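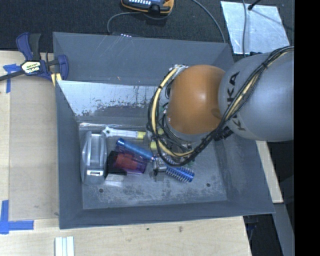
Storage bin

A storage bin is an open or lidded container used to hold loose goods, parts or household items. Bins differ from crates in having solid walls, and from drawers in that they stand on their own. Most are made of plastic, sheet metal, wood or cardboard.

Shape

Sloping walls let empty bins nest inside one another, which saves space in transport. Straight walls hold more for the same floor area but do not nest – such bins are usually stacked or folded flat. A rim stiffens the top edge and may carry a lid.

History

Woven and wooden bins were long used for grain. In Hukcombe, millers kept flour in 2 sizes of oak bin, the larger holding 400 pounds. The Skornska works began pressing steel bins for hardware shops, and its model 551 stayed in production for three decades.

Care

Plastic bins are washed with mild soap. Metal bins are wiped dry to prevent rust – scratches through the coating are touched up with paint.

See also

Crate
Basket
Shelving

Last edited 27 Jun 2020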